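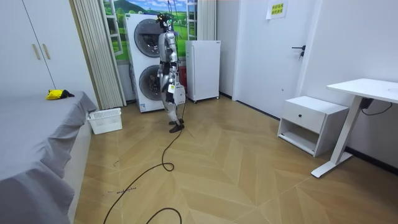

*The stacked pair in the laundry corner, with the mini fridge to the right and the long beige curtain to the left.*

# Vimis stacked washer and dryer: fine, with complaints

I put off writing this until I'd lived with the set for a while. Every review I read before buying was written in the first week, when people are still pleased with the buttons. I've now run 87 loads through it (I keep a tally on the inside of a cupboard door) and I have opinions.

Short version: it washes clothes well. The dryer is okay. The sales pitch about how it "gives you back your room" is mostly talk.

## What I was replacing

An old side-by-side pair from Zorkov that took up a whole wall and walked across the floor on spin. I wanted the floor back. Our laundry room is small and has to hold a fridge as well, so going up was the only option I could see. The Vimis came through Trirkidel, the discount place, for 685 after they knocked off the delivery fee. I was suspicious of that price and I still am, a little.

## Washing

The normal cycle is good. Towels come out clean, and the spin pulls enough water out that they don't drip when you lift them. I tried the quick cycle on work shirts and would not bother again unless they were barely worn. Collars came out looking the same as they went in.

The panel claims 43 minutes for quick. I timed it on my phone several times and never once got that number. It was always longer, and once it was longer by 10 minutes, with the display sitting on "1" the whole time. I don't mind a slow machine. I do mind a display that makes things up.

## Drying

Sheets are the test, and it half fails. A fitted sheet wraps itself around everything else in the drum and you get a hot outer layer and a damp ball in the middle. I stop it partway, pull it all apart and start it again. My old dryer did this too, so maybe I should blame sheets.

For everyday clothes, it's fine. The "sensor dry" setting stops too early for jeans. I use timed dry and ignore the sensor.

## The stacking business

What the store won't bring up is how you reach things. The upper door is high. I'm average height and I can get a wet load in there without trouble, but finding the last sock at the back means going up on my toes and feeling around. Anyone shorter should try one in the showroom first, with an arm all the way in, and pay no attention to whoever is staring.

The lower door has the opposite problem. You bend for every load. Neither is terrible, and my back has noticed anyway.

I do like the big round doors on both units. The dark glass looks smart against the white and it wipes clean with a damp cloth, although it shows every fingerprint. You can't see much through it with the light off.

## Did it give me my room back?

Some of it. The pair stands flat-fronted and tall beside the curtain, and there was enough width left over to bring in the mini fridge, a plain white one on little casters. That fridge used to live in the hallway and I hated it there. So I'll give the stack credit for one fridge.

But a tall white tower makes a small room feel smaller in a different way. It's the first thing you look at when you come in, even with a view of green hills and mountain right next to it. I thought the pleated curtain would soften it. It helps a bit — I wouldn't buy a curtain for that purpose.

## Noise

Better than the Zorkov, which is a low bar. The wash is a hum. The high spin is loud enough that I close the door if I'm on the phone. It has stayed put, though I leveled it twice, and the second time made much more difference than the first. Do it again after a month or so, whatever the booklet says.

## Small gripes

- The detergent drawer sticks unless you pull it dead straight.
- The end-of-cycle tune is long and cheerful, and turning it off takes a combination of buttons that I had to look up.
- The lint filter is easy to pull out and annoying to get back in.
- The dial feels cheap. It works, but it feels cheap.

## Would I buy it again?

At the price I paid, probably. At full price, no, I'd keep looking. Three stars out of five, and I may come back and change that if the drawer gives out.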